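Home | About the Society | Walks | Newsletter | Minutes | Join

Flanholm Moth and Butterfly Society
Minutes of the February meeting

Opened at 7:15 p.m. in the upstairs room, with 20 members present, four of them new. Welcome, all of you! Apologies were received from the Sudcombe car share, who got as far as the bridge and had to turn back because of ice.

Minutes of the last meeting

Read and agreed with one correction. The oak beauty in the trap report was a pale brindled beauty. The secretary has changed it in the book and is glad somebody checked.

Last year's records

The recorder brought the full list and it is a wonderful one. We logged 598 moths over the season across all the garden traps, covering 43 species, and 8 of those are new to our list. The elephant hawk-moths on the willowherb by the old rail bed were the high point for most of the room (there was a real cheer when the slide came up). Members asked for the list to be printed with common names first and Latin second, and that was agreed. Micro-moths are still left out of the totals. Two members would love to take them on and were told to go right ahead.

One query came up on the large yellow underwings. The July sheet from the allotment trap has them entered twice, once on the front and once on the back. The recorder had already caught this and the totals above are right.

Traps and bulbs

Our three bucket traps are all in working order. The wooden one needs a new rain guard and a member has offered a sheet of clear plastic from a cold frame. We agreed to try LED strips in one trap this spring alongside the old bulb in another, same garden, same nights, and to keep separate sheets. It was pointed out that the two traps need to be well apart or one will simply steal from the other. The garden on Rivera Lane is long enough, with a hedge across the middle, so it will go there.

Egg boxes are needed again. Please bring the gray cardboard kind, and leave them flat in the crate under the coat hooks.
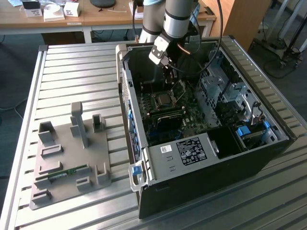 How long can a moth be kept in a pot before it is let go?
Until the next evening at the latest, kept cool and out of the sun, and then released into thick cover close to where it was caught.

This was raised by one of our new members and led to a really good talk about where to release. Long grass is fine, ivy is better. Several people have robins that now turn up at the trap at first light and know exactly what the bucket means, so please move your release spot every few days. We will put a short note on this in the spring newsletter.

Spring walks

The first walk will be the sallow blossom evening in March, meeting at the lower gate at dusk. Bring a flashlight and an old bedsheet if you have one. Last year the catkins were covered in Hebrew characters and common quakers and it was well worth the cold feet! In April we hope to go over to Sudcombe for emperor moths on the heath, on the first warm sunny afternoon, so there will be very little notice. Anyone who wants a phone call that morning should add their number to the sheet at the back.

The farm has said we may use the top field for a sugaring night in summer. Recipe discussion was lively and ran over. Black treacle and brown ale is still the favorite, with one strong vote for overripe bananas. Both will be tried on the same row of fence posts.

School table

The school fair would like us back with the caterpillar trays. We said yes with pleasure. Eyed hawk-moth caterpillars should be big enough by then, and we need fresh willow cut the same morning. Magnifiers: we have nine, and could do with more.

Money

Dues are coming in well. Agreed to buy one box of clear pots and two rolls of Stistix labels, the small size, which stayed on through all of last August's rain.

Any other business

A brimstone was seen flying near the church in the mild spell, first of the year. A member has spare buckthorn seedlings, free, bring a pot.

Whoever left a green thermos behind in January, it is in the kitchen on the window sill.

Closed at 9:05 p.m. The next meeting is in March, same room, with the slides of tiger moths held over from tonight.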